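Jaltberg Bench Guarding Kit for Small Robot Arms

Supplied by Brimar. Product page last revised Apr 22, 2025.

The Jaltberg kit is a set of written procedures, labels and fittings for people who run a small arm on a bench, in a teaching room or beside a play-size set such as a toy kitchen. It covers the parts of good practice that most often get left until later: marking the reach of the arm, limiting its speed, placing the stop button and keeping a record of changes.

The kit does not replace a risk assessment. ISO 12100 sets out the general method for assessing risk in machinery, and ISO 10218 deals with industrial robots. Whoever puts the arm, the gripper and the bench together has to look at the whole set-up, including the objects being handled. An arm that is safe with a small block may need a fresh assessment when the block is swapped for something sharp or heavy.

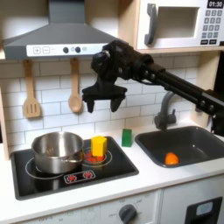

Do I need a new assessment if I only change the gripper fingers?
Treat it as a change and record it. Longer or harder fingers alter the reach and the pinch points, so go back over those two sections of the form and sign them again. The rest can stand if nothing else has moved.

What is in the kit

Floor and bench marking tape, yellow and black, 2000 cm in total
Latching stop button on a 400 cm lead
Two clamp-on Cimuvwood side panels, each 135 cm long
Label sheet: pinch point, automatic movement, keep clear
Change log, 500 numbered entries, bound
Procedure booklet in English and Dutch

Setting up

Run the arm through its full range with the gripper open and nothing in it. Mark the furthest points on the bench, then tape the outline outside them. Fixed items inside the outline, such as shelves, taps and hoods, should be listed on page 3 of the booklet with the clearance measured at the closest approach. A hand can be trapped between the arm and a fixed item even at low speed.

Place the stop button where the operator can press it without reaching across the outline. If two people work at the bench, each needs a button.

Cables should be tied back with enough slack for the full turn of the wrist. Check the loop at both ends of travel.
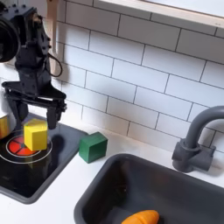 Check it again after any change to the program, as a new path can turn the wrist further than the old one did. Entries in the log should give the date, the change and the initials of the person who tested it.

Small parts are handled as loose objects under the booklet's section 5. Stop the arm before picking up anything that has been dropped, and do not restart from the middle of a sequence.

Ordering and support

The kit is held in stock by Brimar and by Van der Linden. Replacement log books and label sheets are sold separately. Orders placed in December are sent out in January.

Questions about the booklet go to Jenő Kelemen, technical documents, Brimar. Please quote the revision printed inside the back cover.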